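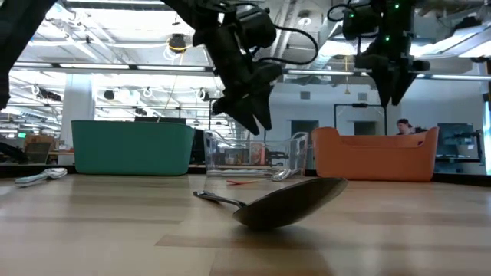

Three bins, two grippers and one very big spoon.

Filed under: Robots for Curious Kids

How do you teach a robot to tidy up spoons? I get asked this a lot, and my answer is: the same way somebody taught you. You show it. Then you show it again. And again!

I'm Selamawit, and I help robots learn. My robot's brain is a computer program, and at the start it knows nothing about spoons. It doesn't know which end you eat from, or that a spoon belongs in a bin with other spoons.

So my friend Obsa and I make examples. One example is one try at the job, from start to finish. A person guides the arms, and the computer saves how every joint moved and what the cameras saw. For this job we want up to 1000 of them (yes, my shoulders get tired).

You might think we'd put the spoons in the same spots each time. Nope – we mess them up on purpose! Some go crooked, some go on top of each other. If the robot only ever saw neat rows, it would be lost the first time a spoon landed sideways.

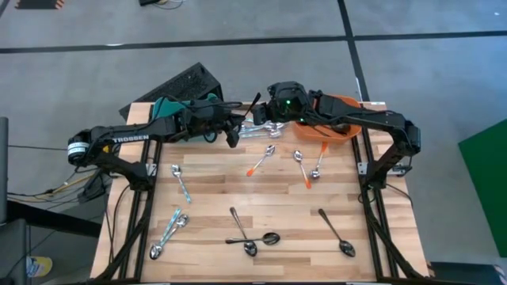 What happens to all those examples?

The program studies them, over and over, looking for patterns. "When the spoon points that way, the gripper turns this way." Then we let it try by itself. It might miss the handle or grab nothing but air, and that's okay. We look at where it got stuck and make more examples of just that part.

Want to try it at home? Grab 2 spoons and a friend. Your friend closes their eyes, and you move their hand to pick up each spoon. Mix the spoons up and go again, then let your friend have a go alone – eyes still closed!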